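Community Help > Equipment and Automation > Budgeting for a two-arm snack restocking setup, what am I forgetting?

Posted by Mitiku Lemma

Hi all! We're putting together next year's equipment request and I finally get to ask for a proper two-arm station for shelf and tray work. Small packaged goods only: candy bars, little jars, cookie boxes, bottles.

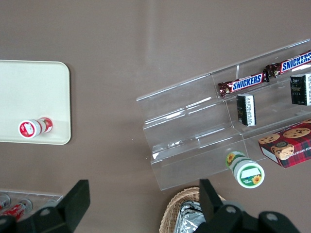 My worry is the fingers. The Brilon quote includes one set of parallel grippers per arm, and spare fingertips are $398 a set. Is one spare set enough for the first year, or should I ask for more while the money is there? I'd also love to know how much to put down for props (stands, baskets, trays), as my boss thinks that line should be zero.

Posted by Shahram Mirzaei

Oh, this is a fun one to budget! Get two spare sets. We wore through ours faster than planned, mostly the tips, and the reorder from Brilon took until October. Glossy wrappers and round jars are a very different job from boxes, so if you can get softer pads for one set, do it.

And please fight for the props line! Ours came to $765 in the first year and I'd spend it again. Clear acrylic racks are great for shelf practice, but they scratch, and a scratched one looks different to the cameras.

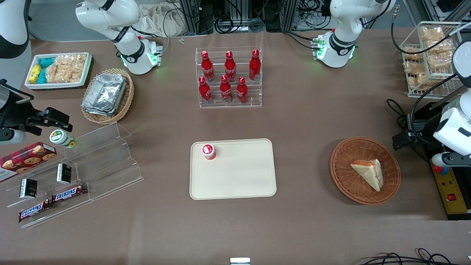 Measure your table before you sign anything, too. Two arms need more elbow room than the drawing suggests, and every rack you add eats into it. We went one size up on the table and I'm so glad. Leave space for the stop button where a person can reach it without leaning in, and put cable covers in the quote.

Posted by Trarnska

+1 on cable covers. Also food goes stale, so add some 20 dollars a month for replacing it. Ask Brilon if training is included, ours wasn't.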